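Prernby Hand Tool, research pair

Two hand-held grippers for recording lid and container tasks. Solveig Delen's group at Cetby used them for the closing study - people do the task by hand, and a policy is trained on the recordings.

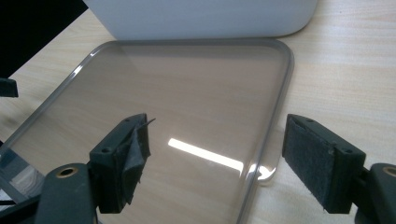 Clear plastic gives poor depth readings, so the method uses color video and finger width only. The final set has 2,022 recordings.
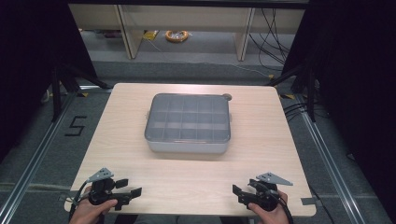 Each pair ships with 4 spare pads. Change them in matched sets.

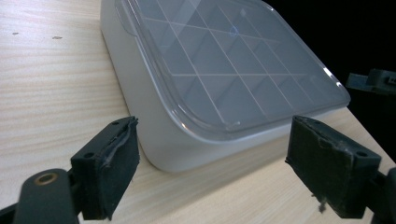 Can I use one gripper alone?
Single-hand recording works, but the Rinaldi training code expects two streams.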